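Handout 6: Reading a product claim — the Nodier laundry kit
Automation in Services, Unit 3
Bring this to section, along with the two vendor sheets and your notes on throughput from last time.

1. What is on offer

Nodier sells a two-arm folding kit for small laundries, uniform rental shops and hotel linen rooms. The package has two arms with parallel grippers, a small camera at each wrist, a controller, and a software license that has to be renewed. The table is extra. So is installation, which the quote lists as "site readiness" without a figure next to it.

The sales sheet makes one claim in large type: 60 garments an hour, unattended. Everything in this handout is about how much of that sentence you would be willing to repeat to a client.

Start with the word "garments." The footnote on the second page defines a garment as a short-sleeve top, adult sizes, laid on the table one at a time. Laid by whom? The sheet doesn't say. If a person has to place each shirt, "unattended" has already gone. If an upstream feeder places it, you need the price of the feeder, and Nodier does not make one. Joly does, and the Joly feeder was designed for flat towels. 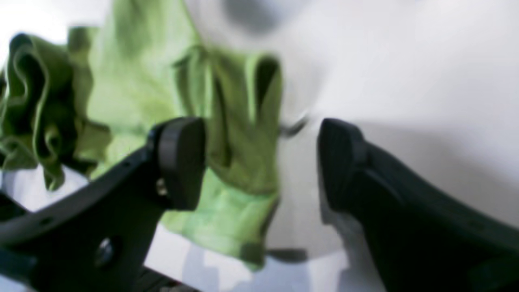
Now the word "hour." Sixty an hour is one a minute. A practiced folder in a hotel linen room does a T-shirt in far less than that, and also answers the phone. The vendor's reply is that the robot does not take breaks. Fine, but then we need the rate over a shift, with stoppages left in. We asked for a log. We were sent a highlight video.

2. Why cloth is the hard case

You will remember from Unit 2 that a gripper with two rigid fingers does well with things that keep their shape. A box picked up by its corner is still a box. A shirt picked up by its corner becomes something else, and the software has to work out what. Most of the time in a folding cycle goes into finding out where the sleeves are, before any fold is made.

So when you look at a demonstration, pay attention to the starting state. A shirt laid flat with its sleeves out is most of the way to being folded. A shirt straight from the dryer is not. Vendors know this and choose accordingly. Grosileo, whose competing kit we look at next week, opens every demo with the garment flat and face down, and in fairness says so on the title card.

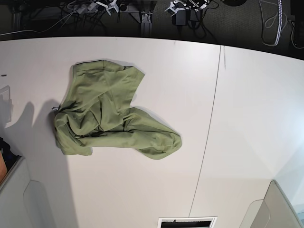

Fig. 2. Shirt bunched on the table, what looks like a sleeve out to the right.

If you are judging a kit, ask for this sort of start and refuse the other sort. Then ask how the starts were chosen. "Random" is a word that wants checking. Dropping the same shirt from the same height over the same spot gives you a narrow range of heaps, and a system can get used to them.

3. The 140 trials

Nodier's technical note reports 140 trials. It is a better document than the sales sheet and you should read it first. Some points to mark in the margin:

A trial counts as a success if the final shape fits inside a rectangle of stated size. There is no measure of neatness. A wad of the right dimensions would pass.

Each trial allows up to 10 regrasps before it is scored as a failure. The average number used is not given.

Failures are grouped under "perception" and "other." The second group is larger than the first — make of that what you like.

All trials use one fabric weight. Nothing is said about fitted sheets, buttons, hoods, or anything inside out. 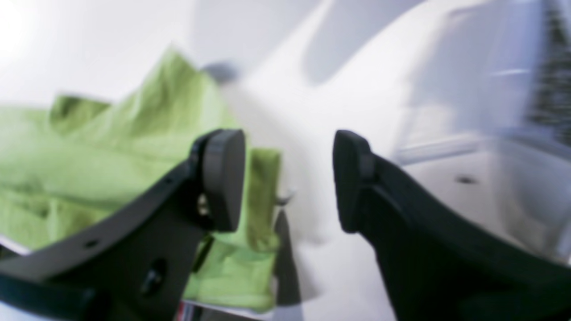 The wrist cameras deserve a paragraph of their own, as the sheet leans on them heavily ("sees what your staff sees"). A camera that close to the fingers is useful in the last few inches, when the overhead view may be blocked by the arm itself. It is less useful while the arm is moving, because the picture smears. The note does not say whether the software waits for the arm to settle before using the wrist view. If it waits, that time belongs in the cycle. If it doesn't, we would like to know what it is working from.

There is also the matter of two arms. Two arms can hold a shirt at both shoulders, which one arm cannot. They can also get in each other's way over a small item, and the software then has to make one of them yield. Ask how often this happens and what the operator sees on the screen when it does. With the Plorix kit we reviewed last year, the answer was a beep and a code to look up in the manual.
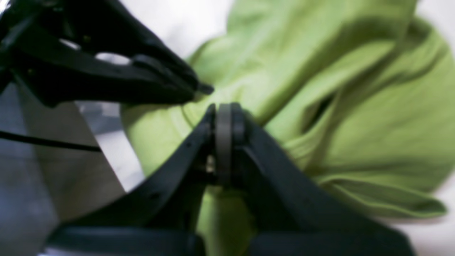 Yolanda Salazar objected, after reading a draft of these notes, that we were holding the kit to a standard no first-year product meets. Her shop would accept half the advertised rate, she wrote, if the thing could be left alone from closing on Saturday until the morning shift. "I don't need it fast. I need it to not call me."

That is a reasonable position and it changes the question. For her the number that matters is the time between interventions, and Nodier publishes no such number. Wilmer Montoya asked the sales office for it in September and was offered a site visit.

4. Costs the quote leaves out

License renewal after year 2. Fingertip pads, listed as consumables with no service life. Floor space, including clearance behind the table for the cables and the controller. Training for whoever clears the stoppages. And that person's wages, which the payback chart on the last page sets at zero.

Redo the payback chart with one attendant at quarter time. Then redo it at half the advertised rate. Keep both versions, we will use them again with Grosileo.

5. For section

Write one paragraph advising a linen room manager who has the money and is inclined to buy. You may recommend the purchase, but any claim you repeat from the sales sheet must carry the condition it was tested under.

Draft a test protocol that fits on one page. Say who picks the garments, how they reach the table, what counts as folded, and who holds the stopwatch. Ruth Huaranga's protocol from the towel unit is on the course page and is a good model for length.

Reading: technical note, sections 2 through 4. The sales sheet, both sides, with the footnotes.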